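What I Learned From a Year of Small Currency Trades

May 21, 2022
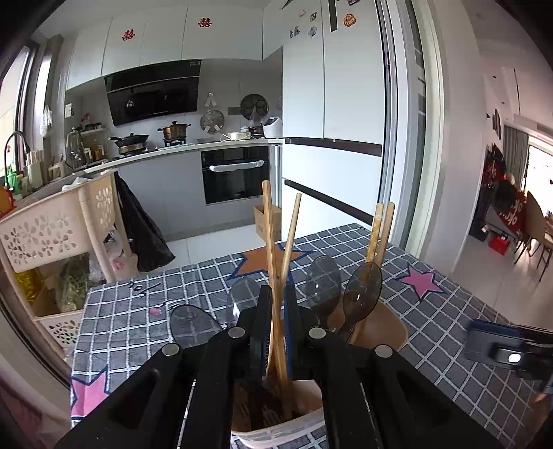

Why I started

I opened a currency account last spring with money I had set aside from selling my old car. I'd been reading about the dollar and the yen for a while and I wanted to see if I could follow a plan. I did not expect to make a living at it and I still don't.

The broker I picked was Lomholm. I chose it for a dull reason, which was that the minimum deposit was $100 and the statements were easy to read. I put in $1,264, which was what I had left after new tires for the other car. Rory Ogilvie, who I used to work with, had been trading the euro for a few years and told me to start on a practice account. I did that for a month and made money every week, so I learned very little from it.

The first few months

My first real trades were in the euro against the dollar. I bought every time the price dropped to a line I had drawn, and I drew a lot of lines. If the price went through one, I drew another one lower down and told myself that was the real level. Anyone who has done this knows how it ends. By the end of the summer I was down $174.

That isn't a large amount of money, but I didn't like how I had lost it. When I went back through the account history, most of the loss came from two trades where I moved my stop. The other trades were small wins and small losses that mostly canceled out. If I had left both stops alone I would have been close to even.

I also found I was paying more in overnight interest than I'd thought. I was holding positions for a week or longer on the side that pays, and the charge came out a few cents at a time. It's listed on the statement in its own column. I had been skipping that column.

What I changed in October

I stopped trading for most of October and wrote down some rules. They are still taped inside the cover of my notebook.

One pair at a time. I settled on the dollar against the Canadian dollar, mainly so I could follow the news from two countries where I can read the papers.

No trade bigger than what lets me lose one percent of the account if the stop is hit. With an account my size this means very small trades, and a good one might pay for lunch.

The stop goes in with the order and it only moves in my favor.

Nothing new on the day of a rate decision. I tried trading one of these in the summer and the spread got so wide that I was stopped out by the spread alone. The price on the chart never got to my level.

Charts and software

I use the daily chart and the four-hour chart and that's it. I took off everything except one moving average. For a while I paid for a signal service called Pusetti, which sent three or four alerts a day, and I canceled after the second month. Some of the alerts were fine. By the time I had read one and worked out the size, though, the price was usually somewhere else.

Flora Hepburn left a comment on an earlier post asking if I keep a journal. I do, in a plain spreadsheet. It has the date, the direction, the entry, the stop, the exit and one line on why I took the trade. The last one is the useful one. "Looked like it was going up" appears more often than I would like.

Where the account is now

I'm still a little below where I started — most of the summer loss has come back, slowly, over the winter and spring. The dollar has been strong this year and I was on the right side of some of that, so I don't want to give the rules all the credit.

I am not adding more money for now. If the account gets back to the starting figure and stays there through the fall, I may look at a second pair, probably the Australian dollar. I still need to sort out how to report the gains and losses on my taxes, and I'll write that up once I've read through the forms.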